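Levers, Joints and Pulling Strings: How Your Arm Works

Science for Ages 9 to 12
Written by Amerley Arthur. Checked by Halima Mfinanga.

An adult human skeleton normally has 206 bones. Three of the long ones are in each arm. The upper arm has one, called the humerus. The forearm has two, called the radius and the ulna. The radius is on the thumb side. The ulna is on the little finger side.

Bones do not bend. An arm bends at its joints. A joint is a place where two or more bones meet. The arm has several kinds, and each kind allows different movements.

The shoulder

The shoulder is a ball-and-socket joint. The top of the humerus is rounded like a ball. It sits against a shallow cup in the shoulder blade. Because the cup is shallow, the ball can turn in almost any direction. You can swing your arm forward, backward and out to the side, and you can move it in a circle.

A shallow cup has a cost. The shoulder slips out of place more easily than the hip, which has a much deeper cup. Four muscles and their tendons wrap closely around the shoulder and hold the ball where it should be. Together they are called the rotator cuff.

The elbow

The elbow is mainly a hinge joint. A door hinge lets a door swing one way and back again. The elbow lets the forearm do the same.

The elbow also does a second job. Hold your forearm flat on a table with your palm up. Now turn your palm down without moving your upper arm. When you do this, the radius rolls over the ulna and the two bones cross. Turn your palm up and they lie side by side again. You can feel part of this movement if you put your other hand around your forearm.

The wrist

Eight small bones form the base of the hand. They are called carpals and they sit in two rows. The wrist can bend forward, bend back and tilt from side to side. It cannot spin by itself. When you turn a key in a lock, most of the turning comes from the forearm.

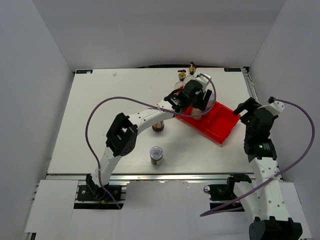 Muscles pull

A muscle can pull. It cannot push. When a muscle works, it gets shorter and thicker. When it stops working, it has to be stretched back to its resting length by something else.

For this reason, many muscles are arranged in pairs. The biceps is at the front of the upper arm. When it shortens, the elbow bends. The triceps is at the back of the upper arm. When it shortens, the elbow straightens. Two muscles that work against each other like this are called an antagonistic pair.

Muscles are joined to bones by tendons. A tendon is a tough cord that stretches very little. Bend your elbow and feel the inside of the joint. The firm cord there is the tendon of the biceps.

Ligaments are different from tendons. A ligament joins one bone to another bone. It keeps a joint from moving too far.

The forearm as a lever

A lever is a stiff bar that turns around a fixed point. The fixed point is called the fulcrum. The force you use is called the effort, and the thing you are moving is called the load.

When you lift a book in your hand, your forearm is the bar. The elbow is the fulcrum. The biceps supplies the effort, and the book is the load.

The biceps is attached close to the elbow. The book is much farther away, in the hand. This means the muscle has to pull with a force several times greater than the weight of the book. In return, the hand moves much farther than the muscle does. A small change in the length of the muscle gives a large swing of the hand. The arm gives up some strength and gains distance and speed.

Try it: a cardboard forearm

You will need:
Two strips of stiff cardboard, each 200 mm long
One paper fastener
String
Tape
A small eraser

1. Lay the end of one strip over the end of the other. Ask an adult to make a hole through both.
2. Push the fastener through the hole. This is the elbow.
3. Tape one end of the string to the lower strip, 50 mm from the fastener.
4. Tape the eraser to the far end of the lower strip.
5. Hold the upper strip upright with the lower strip hanging down. Pull the string up toward the top of the upper strip.
6. Move the taped end of the string to a point 100 mm from the fastener. Pull again.

Compare the two pulls. Which one feels easier? Which one makes you pull more string to lift the eraser to the same height? Write down both answers.

Words to know

Antagonistic pair: two muscles that move a joint in opposite directions.
Carpals: the eight small bones at the base of the hand.
Fulcrum: the point a lever turns around.
Ligament: a band that joins bone to bone.
Tendon: a cord that joins muscle to bone.

Next in this series: Why Knees Have Caps, by Yaa Darko.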